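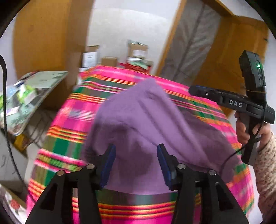

2 min read

Section 2: Planning and budgeting for your gripper kit

Before you place an order with Prornden, please sit down with a cup of coffee and this section. Most of the calls Khải Tăng takes at our Jernunley help desk are from people who bought one hand-held gripper, got going happily, and then found that the work they had in mind called for a pair.

1. Write down the jobs you want to record. Cloth work, such as spreading or folding a blanket on a bed, usually goes better with two grippers, and that is the job we use throughout this guide.

2. Decide how many grippers you need per person. A starter pair is 3,220 dollars with cables. A spare set of finger pads is 88 dollars, and we would add one to any first order – pads wear, and soft, fuzzy fabric leaves lint on them.

Note: Price sheets from Plurnovov list the pads one at a time. Ours are sold by the set, so do check which you are comparing.

3. Measure the room. Walk all the way around the bed or table with your elbows out and see whether you bump the wardrobe, the door or the wall. If you do, budget for moving furniture before you budget for anything fancier.

4. Plan the cables. Trace the path from each grip back to where it plugs in, and buy the longer length if you are torn between two.

Caution: Keep cables clear of the fingers and of your feet. A cable caught in the linkage can damage both, and cable damage isn't covered by the standard warranty. 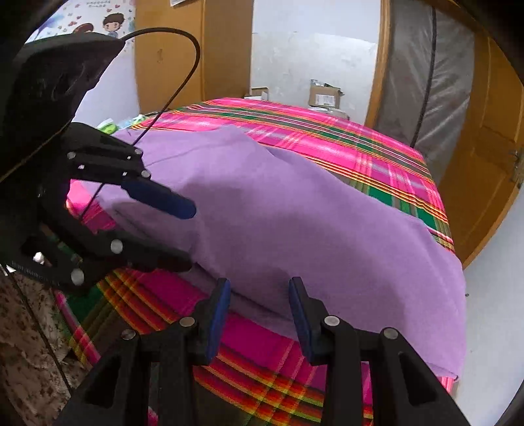 Figure 2-1. Two grippers over a purple cloth on a striped plaid sheet.

5. Set aside time as well as money. Allow around 45 minutes for your first setup, and a good deal less once you know your way through it.

6. Send your list to Mathias Fankhauser in our planning office before you pay. He is happy to look over even a very small order, and quotes issued in March stay good through the end of spring.

Continue to Section 3, Unpacking and Charging.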